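Putting Breakfast in the Bowl: A Talk with the Trerkley Robotics Club

By the time I found the right door at Trerkley, it was a little after four in the afternoon, and the club was already deep in an argument about bread. The faculty adviser waved me to a chair, apologized for the coffee, and told me to interrupt whenever I liked, which I'm afraid I did (a lot!).

The club is getting ready for the Herrero Challenge, held over in Hiltport every October. One of this year's tasks is called Breakfast, and it sounds like the easiest thing in the world: pick up the food and put it in the bowl.

"Everybody laughs when I tell them," the adviser said. "My own family laughed. Then I ask them to explain to me, in order, every single thing their fingers do when they pick up a roll, and they get quiet pretty fast."

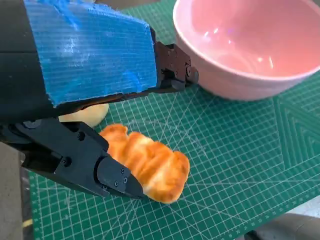

Learning to grip gently

The club's president, a junior who came over from the theater department's lighting crew, did most of the talking about fingers. She told me the long, lumpy roll is the one she dreams about at night.

"A round thing is kind of the same from every side," she said. "With the roll, you have to decide where to grab it, and if you come in at a bad angle it just scoots away from you. We have 604 tries written down for the roll alone, and I think I was in the room for most of them."

I asked whether she ever got tired of it. She thought about that for a good while, and then said no, but that she no longer buys croissants.

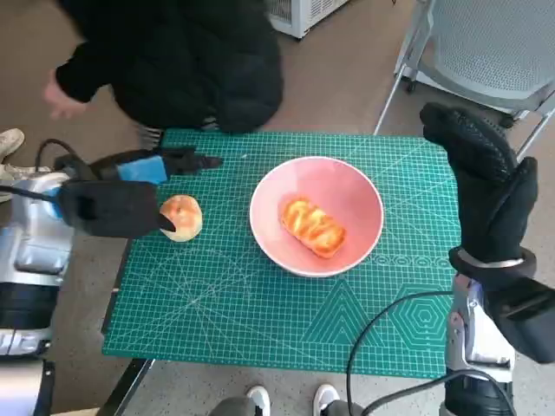 Money came up too, as it does with any club. They had 400 dollars to spend this fall after a grant from Prillard, the parts shop downtown, and the adviser told me, with some pride, that a good part of it is still there. "They're careful kids," he said. "They'll spend an hour fixing a cable before they'll ask me for a new one."

The newest member, a freshman, had been quiet up to then, but she lit up when I asked about the round one with the blush on it, which everyone in the club calls the peach.

"The peach is my favorite," she said. "I like the part right before the fingers close. You've done all the work you can do, and you're just leaning in and holding your breath like that's going to help."

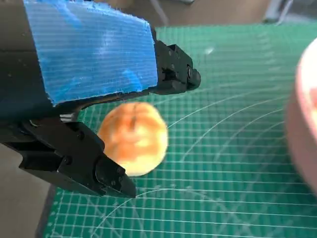
She told me she had never so much as changed a bike tire before she joined, and that she'd only come to the first meeting to keep her roommate company. The roommate dropped out after two weeks. She's now in charge of the logbook, and she showed me the latest page, where the running total for all tasks stood at 1646. The president leaned over and said they'd like to double that before Hiltport, and the freshman gave her a look that I won't try to put into words.

I had planned to stay for half an hour and ended up staying until almost seven. On my way out I asked the adviser what he would count as a good result. "I'd like them to get through Breakfast with everything in the bowl," he said. "After that we'll go get some real breakfast, and I'm paying."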